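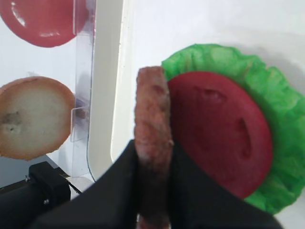

Every gun club in the country runs a cleanup day, and every gun club believes its own is the one people enjoy. Mine, the Tromstead range, holds its day in January, when the berms are frozen hard and so are the members. The notice promises fresh air, fellowship and lunch. Lunch is a burger patty and a slice of tomato, and I have known men drive an hour for it who wouldn't cross the parking lot to pick up their own brass. The brass is the point of the day. By noon we had filled 4 drums with it, and an argument had started over who had been shooting steel-cased ammo on the covered line.

Search this site Enter keyword Go

Spent cases are worth money, though less than the man holding the bucket thinks. Our scrap went to a yard in Arnudport and came back as a check for $300, which the club at once decided to spend on target frames. The old ones, bought from Bondarchuk, had been shot so often along the uprights that they were mostly staples. I make no accusations. I will say that the 25-yard line has a lot to answer for.
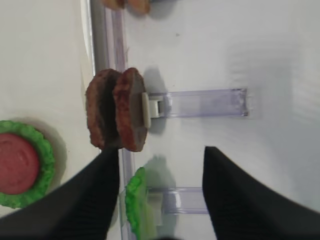 THE SORTING TABLE

Reloaders get first pick, by a custom older than the clubhouse roof. They stand along the table squinting at headstamps and saying very little. This year they kept 1,928 cases of assorted calibers, a figure I can give you because one of them wrote it on the wall. Cracked necks go to scrap. Live rounds, and there are always a few, go straight to the range officer, who has a locked box and a short speech.

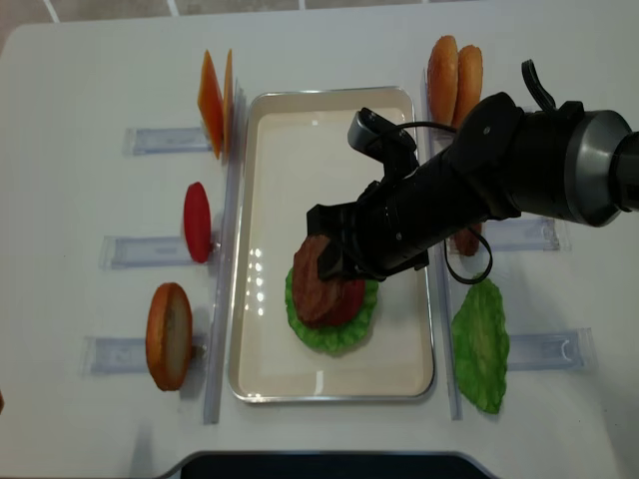 Handle with care: lunch gets the same attention as the brass.

New frames from Cukorura are due before spring. The uprights are steel this time — we'll see how long that lasts.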